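Rudivel Household Battery Returns – README

Last updated October 22, 2025

What is in this dataset

Rudivel is a plain table of used household batteries handed in at collection points in the town of Zisach. Each row is one bag or box as it came over the counter. There are 1558 rows from 3 collection points, and the table is kept by Norbert Šimek.

Cells were sorted by size and type before weighing. AA cells make up the bulk of most returns, and mixed brands in one bag are normal.

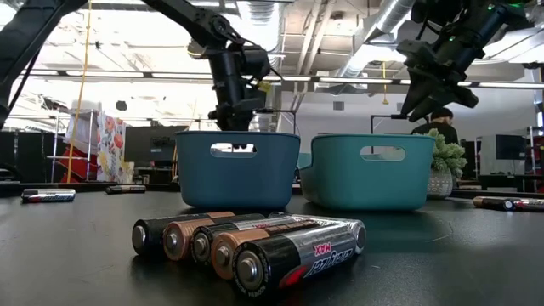
Hyun asked whether rechargeable cells should be counted apart from alkaline ones, as they go to a different recycler and the totals are hard to use otherwise. They have had their own column since April. Older rows have the type filled in where the paper slip gave it, and are blank where it did not.

Columns

point – collection point, coded A to C
size – AA, AAA, C, D, 9V, button or other
type – alkaline, rechargeable, lithium, blank
weight_g – net weight in grams
note – free text, mostly German
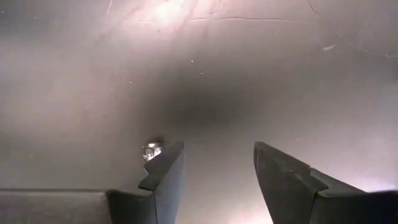

Weights are net of the bag. Point B used a kitchen scale that does not show anything under 80 grams, so small returns there were saved up and weighed together. These rows are marked "joint" in the note column and should be left out of any average per visit.

Known problems

142 rows have no size. Button cells are under-reported, as many people hand them in still inside watches or toys. Leaking cells were bagged at the door and never weighed.
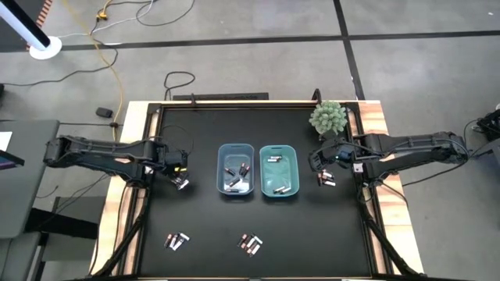
Dates were removed before release – the smaller points had so few visitors on some days that a return could be traced to a household.

Files

returns.csv – the full table
points.csv – opening hours and type of building
kusix.txt – settings for the Kusix import tool

Corrections are welcome. Please give the row number.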